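Clidason Fold Planner
Software module for garment handling, version 3

Overview
Specifications
Training data
Results
Ordering

The Clidason Fold Planner is a software module that picks grasp points on loose clothing and returns a sequence of moves for flattening and folding it. It is sold to research labs and integrators who already have a two-arm setup and want a working baseline for cloth. It grew out of a study led by Evanthia Xenos and Larysa Antoniuk at Jultitz, and the method is the same one used in that study. The changes since then are mostly in packaging, logging and the calibration tool.

What it does

Most cloth planners are tuned on a flat table with a plain, dark surface. Homes don't have many of those. People fold laundry on beds and sofas, and the surface under the garment is itself made of cloth. It gives when pressed, it has creases of its own, and a gripper that goes a little too low will pick up the sheet along with the shirt.

The Fold Planner deals with this in two stages. The first stage separates the garment from whatever it is lying on and marks the edge between the two. The second stage scores grasp points along that edge and inside the garment, and lowers the score of any point where the top layer and the support surface are hard to tell apart. If no point scores above the threshold, the planner asks for a small nudge from the side before it looks again.

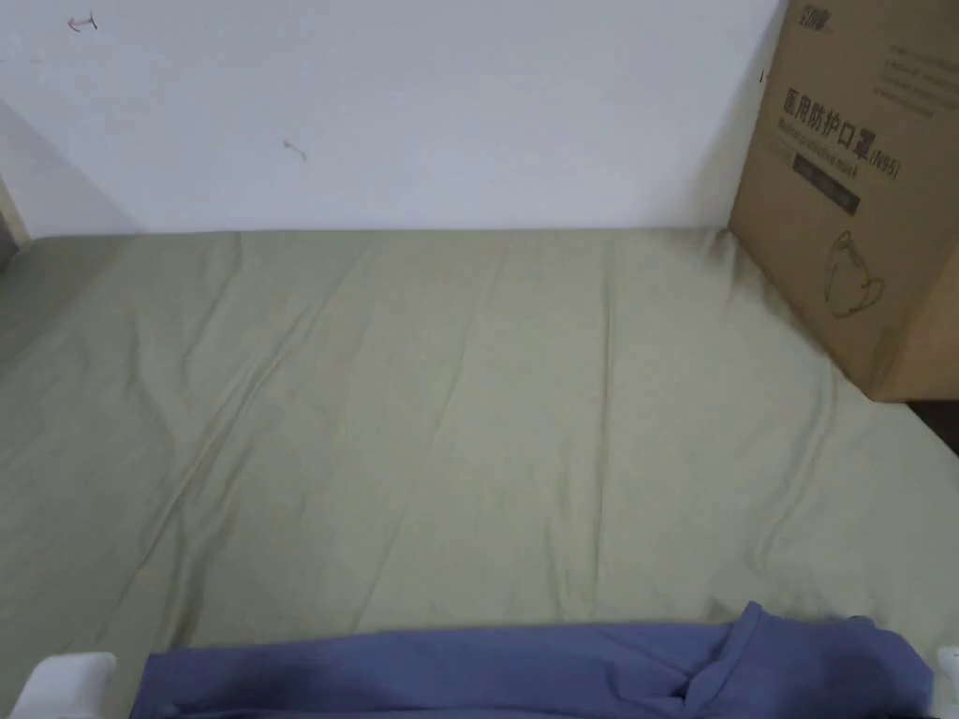
The nudge step was added late in the study. Without it, the planner tended to repeat the same failed pinch, moving only a few millimeters between tries. With it, the second view usually differs enough from the first to give a usable point. Users can turn the nudge off in the settings file, and some do when working with very light fabrics that slide.

Training data

The released model was trained on 3,348 sequences recorded from head height on beds, couches and folding tables. Garments include shirts, pants, pajamas, towels and pillowcases. Rooms were left as they were found. Boxes, bed rails and bedding stayed in place, and the lighting was whatever the room had. Grethe Þorgeirsson, who ran the annotation work, kept a separate set of 418 sequences from rooms that do not appear in training. All results below use that set.

Each sequence is labeled with garment outline, support surface, grasp attempts and outcome. Labels for inner layers are included only where two annotators agreed.

Results

On the held-out set, the planner chose a first grasp that lifted only the garment in 365 of 418 sequences. The single-stage version, trained on the same data, did so in 301. Most of the difference comes from beds. On hard tables the two versions are close, and a lab that works only on tables may not see much benefit.

Known weak spots:

Garments close in color to the sheet under them
Sleeves tucked fully inside the body of a shirt
Thin knits on thick quilts
Views where the near edge of the garment is out of sight

The last of these matters more than we expected. When the near edge is missing, the planner treats the lowest visible row of fabric as if it were a hem. The workaround is to tilt the camera down before the first plan. Version 3 prints a warning when this happens — earlier versions did not.

Specifications

Input: color video, one or two views; depth optional
Output: ranked grasp points, approach angle, move sequence
Planning time: 646 milliseconds per plan on the reference computer
Arms supported: any two-arm setup with position control
Grippers: parallel jaw, with or without soft fingertips
Operating system: Linux
License: per lab, with source for the planner and weights for the segmenter

What is included

The download contains the planner, trained weights, the calibration tool, a replay viewer and the held-out sequences with labels. The full training set is licensed separately through Karagiannis. The calibration sheet ships as a PDF and should be printed at full size on matte paper. Glossy prints cause reflections that the tool reads as missing corners.

Ordering and support

Orders are handled by Dradthorpe. Send the name of the lab, the arm model and the camera model, and you will get a quote and a trial key. Trial keys run the full planner but limit the replay viewer to ten sequences.

Technical questions go to Themis Tsoukalas. Support calls are held on Monday afternoons. Please attach the log folder to any bug report, along with the settings file if you have changed it.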